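4. 수저통 설치와 정리

Bosgate 수저통 사용 안내서 가운데 실제로 놓고 쓰는 방법을 다룬 부분입니다. 포장에 적힌 문구만 읽으면 꽂아 두기만 해도 주방이 정리될 것 같지만, 편집자는 그 말을 믿지 않습니다. 통은 통일 뿐이고, 젖은 젓가락을 꽂으면 젖은 젓가락이 든 통이 됩니다. 아래 순서는 그 점을 전제로 썼습니다.

4.1 시작하기 전에

준비물: 수저통, 마른 행주 두 장, 주방용 세제, 부드러운 솔, 정리할 수저 전부.

참고: "수저 전부"에는 서랍 안쪽에 굴러다니는 것도 포함됩니다. 자주 쓰는 것만 꺼내 정리하면 일주일 뒤 서랍에서 같은 일을 다시 하게 됩니다.

주의: 과도와 가위는 이 통에 꽂지 마십시오. Trakine 칼꽂이와 함께 쓰면 된다는 판매 문구가 있으나, 두 제품을 붙여 놓았을 때 어떤 점이 좋은지는 확인하지 못했습니다.

4.2 통 세척

1. 받침이 분리되는 모델이면 받침을 먼저 뺍니다. 빠지지 않으면 억지로 비틀지 마십시오.
2. 미지근한 물에 세제를 풀어 안쪽을 닦습니다. 50도가 넘는 물은 쓰지 않습니다.
3. 구멍은 솔로 하나씩 닦습니다. 물에 담가 두기만 해서는 구멍 가장자리의 때가 잘 빠지지 않습니다.
4. 엎어서 완전히 말립니다.

참고: 라벨은 바로 떼지 않아도 됩니다. 교환할 생각이 조금이라도 있다면 며칠 붙여 두십시오. 종이 라벨은 물에 닿으면 찢어지면서 떨어지고 접착제만 남기 쉬우므로, 뗄 때는 마른 상태에서 모서리부터 천천히 당깁니다.

4.3 자리 정하기

1. 평평한 곳에 놓습니다. 식탁보 위라면 밑에 접힌 부분이 없는지 손으로 쓸어 확인합니다.
2. 가스레인지 바로 옆은 피합니다. 기름이 튀고, 플라스틱은 열을 좋아하지 않습니다.
3. 통을 살짝 밀어 봅니다. 비어 있을 때 쉽게 미끄러지는 자리라면 다 꽂은 뒤에도 안심할 수 없습니다.

4.4 꽂기

1. 젓가락은 짝을 맞춘 다음 꽂습니다. 짝 없는 것은 따로 빼 두십시오. 언젠가 짝이 나타날 거라는 기대는 대개 맞지 않습니다.
2. 긴 것부터 세우고 짧은 것을 그 앞에 둡니다.
3. 숟가락과 젓가락은 칸을 나눕니다. 칸막이를 무시하고 섞어 꽂으면 칸막이가 있는 제품을 산 의미가 없습니다.
4. 한 칸에 빽빽하게 채우지 않습니다. 한 개를 뽑을 때 옆의 것이 따라 올라오면 너무 많은 것입니다.

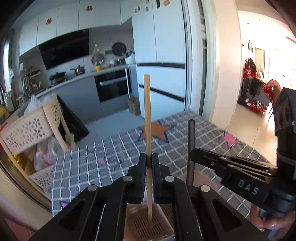
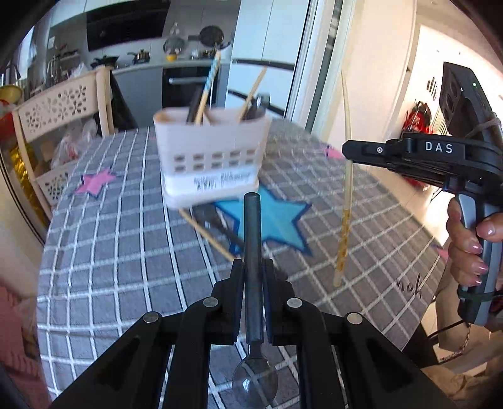

나무 젓가락, 어두운 색 손잡이의 도구, 금속 도구를 함께 꽂은 수저통 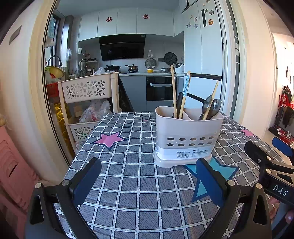
숟가락은 오목한 쪽이 위로 나와 있음
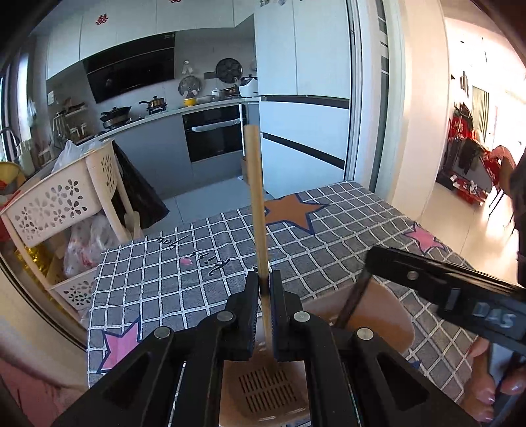

5. 다 꽂았으면 통의 양옆을 잡고 조금 들어 봅니다. 한쪽으로 기울면 무거운 것을 반대쪽 칸으로 옮깁니다.

주의: 숟가락을 어느 쪽으로 꽂을지는 의견이 갈립니다. 오목한 쪽을 위로 하면 종류를 알아보기 쉽지만 꺼내면서 입에 닿는 부분을 만지게 됩니다. 손잡이를 위로 하면 물이 고이는 통 바닥에 그 부분이 닿습니다. 어느 쪽이 더 위생적이라고 단정하는 설명서는 의심해 보시기 바랍니다. 본 안내서는 완전히 말린 뒤 꽂는 것만 권합니다.

4.5 물 빠짐 점검

구멍이 많다고 물이 잘 빠지는 것은 아닙니다. 구멍이 옆면에만 있는 통은 바닥에 물이 남을 수 있습니다. 다음과 같이 직접 시험해 보십시오.

1. 빈 통에 물을 반 컵 붓습니다.
2. 5분 동안 그대로 둡니다.
3. 통을 들어 안쪽 바닥을 마른 행주로 찍어 봅니다.
4. 행주가 흠뻑 젖으면 매일 바닥을 닦아야 하는 통입니다. 받침에 고인 물도 같이 버립니다.

참고: Ackermann 흡수 패드를 바닥에 깔면 닦지 않아도 된다는 이야기가 있습니다. 그렇다면 패드는 누가 말릴까요. 결국 패드를 꺼내 너는 일이 하나 늘어납니다.

4.6 관리

나무 젓가락은 색이 짙어지거나 끝이 갈라지면 버립니다. 삶아서 되살린다는 방법은 갈라진 틈까지 메워 주지 않습니다. 무늬가 인쇄된 젓가락은 무늬가 벗겨지기 시작하면 손님상에서 빼고, 벗겨진 부분이 입에 닿는 쪽이면 쓰지 마십시오.

투명한 플라스틱 숟가락은 거친 수세미로 문지르면 금방 흐려집니다. 한번 흐려진 것은 세제를 바꿔도 돌아오지 않습니다.

통 자체는 일주일에 한 번 4.2의 순서로 씻습니다. 바쁘면 바닥만이라도 닦으십시오.

4.7 문제가 있을 때

통이 자꾸 넘어진다: 긴 도구가 한쪽에 몰려 있는지 봅니다. 국자와 뒤집개는 이 통에 맞지 않습니다. Ravstead 걸이처럼 벽에 거는 제품을 쓰거나, 그냥 서랍에 두십시오.

냄새가 난다: 대부분 바닥의 물 때문입니다. 탈취제를 넣기 전에 바닥부터 확인합니다.

젓가락이 구멍에 걸린다: 끝이 가는 젓가락은 구멍으로 빠져나올 수 있습니다. 당기지 말고 밖에서 안으로 밀어 넣은 뒤 위로 뽑습니다.

꽂을 자리가 모자란다: 통을 하나 더 사기 전에 6개월 동안 쓰지 않은 수저를 먼저 골라내십시오.

개정일: 2026년 2월 9일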